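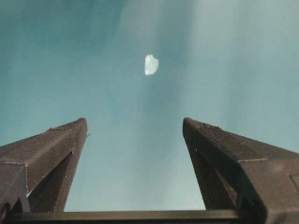 Zurnance cordless spin scrubber – four months in

Bought this in November after my shoulder started complaining every time I did the tub. Paid full price, no coupon, nobody sent it to me. Writing this in March 2021 so it's had a fair run, two bathrooms and one very ugly shower floor.

Short version: good scrubber, bad charger, confusing manual. Would buy again on sale.

Long version. Comes with 4 heads – flat one, dome, corner cone, and a small stiff one I thought was useless and now use the most. Handle comes in two pieces and clicks together. Mine clicked fine, then started to wobble by Christmas. Wrapped a turn of electrical tape on the joint. Fixed. Shouldn't have to do that on something at this price but ok.

Power. Box says 400 rpm and I have no way to check, but it feels slow compared to the Darnorer I borrowed from my sister. Slow is fine on grout. The Darnorer throws water up the wall and in your face. The Zurnance kind of grinds along and the soap stays where you put it. If you lean on it it stops dead, so don't lean. Let it sit there and do its thing.

Battery is the sore spot. More than 30 minutes when new, which did the tub, the surround and most of the sink. Now I get the tub and the surround and then its dying. Charging takes all night. The little rubber flap over the port tore off in January and I've been nervous about water getting in ever since. Nothing yet.

Tried it on:
Tub ring – gone, one pass, just dish soap
Grout – better. Not new looking. Two passes with baking soda paste
Glass door – streaks, go back to the squeegee
Stove top – no. Splatters everywhere
Patio chairs – surprisingly great, did all of them in one charge

Replacement heads. Only found them from Ruvby, who also sell the same thing under there own name in gray. Heads fit both. The flat ones wear down fast, the bristles splay out and then it just pushes dirt around. The stiff small one still looks new.

Noise – like an electric toothbrush but bigger. Dog leaves the room. Can still hear the radio.

Weight is ok on the floor, tiring overhead. For the ceiling over the shower I gave up and used a sponge mop.

Customer service answered my email about the flap in two days, offered a discount on another whole scrubber. I wanted a flap.

Four stars for the scrubbing, two for the charger. Call it three and a half. If you have a lot of tile and a bad shoulder, get it, and buy a spare pack of flat heads in the same order so you only pay shipping once.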